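May 10, 2025

Going through the handheld gripper rules again before the next block of collection. The version on the wiki dates from April and half of it no longer matches what we do. Notes below are what I want to change, in the order I ran into it. Yoon-hee Hong has read the first part and her comments are worked in.

Scope first. The old sheet says it covers "all demonstrations." It should say handheld demonstrations only. Anything run on the Tresel arm has its own lockout and speed rules and people were mixing the two. I had one operator ask me which e-stop to use for the handheld. Separate sheets, separate binders.

Markers. Current rule: check markers at the start of the day. New rule: check at the start of every session and again after any drop, bump or jaw swap. The check is:

Border complete, no lifted corners, no glare patch at the working height. Open and close the jaws fully and watch the width reading in the Pedaver viewer. It should move smoothly and return to the same closed value. If it jumps, stop. Don't wipe the marker with solvent. Dry cloth only. If a dry cloth doesn't fix it, reprint it and log the reprint.

A reprinted marker means a new calibration, no exceptions. In April we lost 107 episodes to a marker that had been replaced and stuck down slightly rotated, with the old calibration file still loaded. The data looked fine until Han plotted jaw width against time.
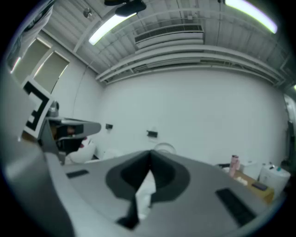 Drellham Manipulation Group, Handheld Collection Team

Room setup. The old sheet has one line on this ("tidy the room"), and everyone reads it differently. Proposed text:

The background may be an ordinary lived-in room. Leave furniture and everyday objects where they are. What matters is that they stay put for the length of a session. If something has to move, end the session, move it, do the mapping pass again and start a new session number.

Yoon-hee wants a note on plain walls and I agree. A white wall gives the tracking very little to hold on to, and small fixtures and table edges do a lot of the work. So the mapping pass should include a slow sweep that takes in the ceiling line, the wall fixtures and whatever is on the nearest table. Clearing that table to make the room look neat is the wrong thing to do.

Glass and other transparent things: allowed in the room, but write them in the session notes. Same for anything shiny at floor level. We don't filter on it yet but we may want to.

Lighting. Keep ceiling lights and blinds as they are from the mapping pass to the last episode. If daylight through the blinds changes a lot, redo the mapping pass. I'd like a number here instead of "a lot" and don't have one. Han suggested a fixed time limit per session as a stand-in. We settled on 4 sessions between full recalibrations and left the light question open.

Phones and personal items. The old rule banned them outright, and it was ignored from the first week. Replace with: phones may lie on a table if the screen is off and nothing private can be read. No badges, mail, screens with names, or family pictures. No faces unless the person has signed. If someone walks in, stop recording, wait until they leave, discard that episode. Do not keep it and plan to trim it later. Trimming was never getting done.

Handling. Keep one hand on the grip from the time recording starts until it stops. Start and end each episode with the jaws open. Hold still for 3 seconds at the start. Don't set the tool down on its jaws. Don't carry it by a jaw between stations either, which I saw twice this week.

Speed. The sheet says "natural speed." New operators take that to mean their own speed, which is too fast for the shutter when the lights are low. Changed to "as if handing a full cup to someone." Yoon-hee thinks that's vague. It is, but the operators who tried it slowed down without asking what I meant, so it stays until there's a better wording.

Cap per operator per day: 600 episodes was the ceiling in the old version. I'm taking the number out. Wrist fatigue shows up well before that and it was being read as a target. Breaks go in the schedule instead, set by whoever is running the session, and an operator can stop at any time without giving a reason.

Logging. Each session gets tool ID, calibration file name, operator initials, room, marker check yes/no, anything transparent or reflective, anything moved. Free text is fine. Blank is not fine. A session with no marker check logged goes into quarantine and stays out of the training set until someone has looked at the jaw width plots.

Open items:

Who signs off on a recalibration when Yoon-hee is out. Currently no one.

Whether the mapping sweep should be the same path each time. Han says yes, I say it depends on the room.

Spare jaw tips are in the drawer but unlabeled. Label them before the next swap.

The wiki page needs the April text removed completely, not struck through. Two people were still following the struck-through lines.

Draft goes to the group Monday. Until then the old sheet applies, apart from the marker check, which starts with the next session.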